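Wie ein Korb hält, ohne Leim und ohne Nägel

Ein Korb besteht aus vielen dünnen Stäben. Sie werden so übereinander und untereinander geführt, dass sie sich gegenseitig festklemmen. Die Kraft, die das bewirkt, heißt Reibung. Je mehr Kreuzungen ein Geflecht hat, desto mehr Stellen gibt es, an denen Reibung wirkt.

Fachleute unterscheiden zwei Sorten von Stäben. Die Staken stehen und bilden das Gerüst. Die Fäden laufen quer dazu, abwechselnd vor und hinter den Staken.

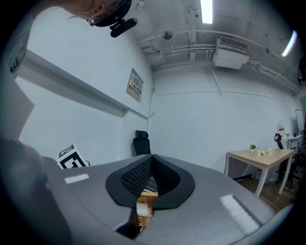 Für einen runden Korb werden oft 17 Staken verwendet. Die Zahl ist ungerade. Mit einem einzelnen Faden verschiebt sich das Muster dann in jeder Runde von selbst: Wo der Faden eben noch vorn lag, liegt er nun hinten. Bei einer geraden Zahl braucht man zwei Fäden oder einen anderen Trick.

Das bekannteste Material ist die Weide. Ihre Ruten werden im Winter geschnitten, wenn keine Blätter daran sind. Auf dem Feld bei Fosum wachsen 1.000 Weidenstöcke, jeder treibt jedes Jahr neu aus – bei der Ernte kommen dort 4.000 brauchbare Ruten zusammen.

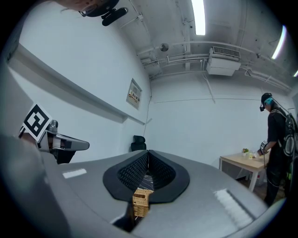
Getrocknete Ruten brechen beim Biegen. Darum legt man sie vorher ins Wasser. Die Fasern nehmen es auf und werden biegsam. Nach dem Flechten trocknet der Korb und behält seine Form. Die Ruten werden dabei etwas dünner, weshalb man jede Runde fest nach unten klopft.

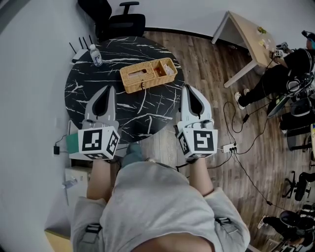

Aus Mundlow kam der Einwand, dass es auch Körbe aus Holzspänen gebe und diese keine Ruten enthielten. Das stimmt. Späne sind flache, dünne Streifen. Sie werden ebenfalls gekreuzt, liegen aber breiter auf und lassen kleinere Lücken.

Wer es ausprobieren möchte, nimmt Papierstreifen. Lege 4 Streifen nebeneinander und führe einen fünften quer hindurch: drüber, drunter, drüber, drunter. Der nächste Streifen beginnt mit drunter. Ziehe danach vorsichtig an einem Ende und achte darauf, wie fest es sitzt.
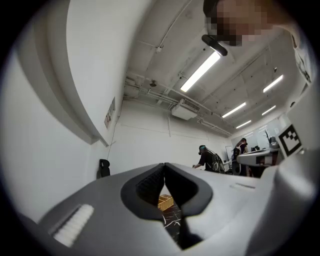
Heller Behälter auf dunklem Grund mit weißen Adern

Worterklärung
Stake: stehender Stab im Geflecht
Faden: quer laufender Stab
Rute: langer, dünner Trieb der Weide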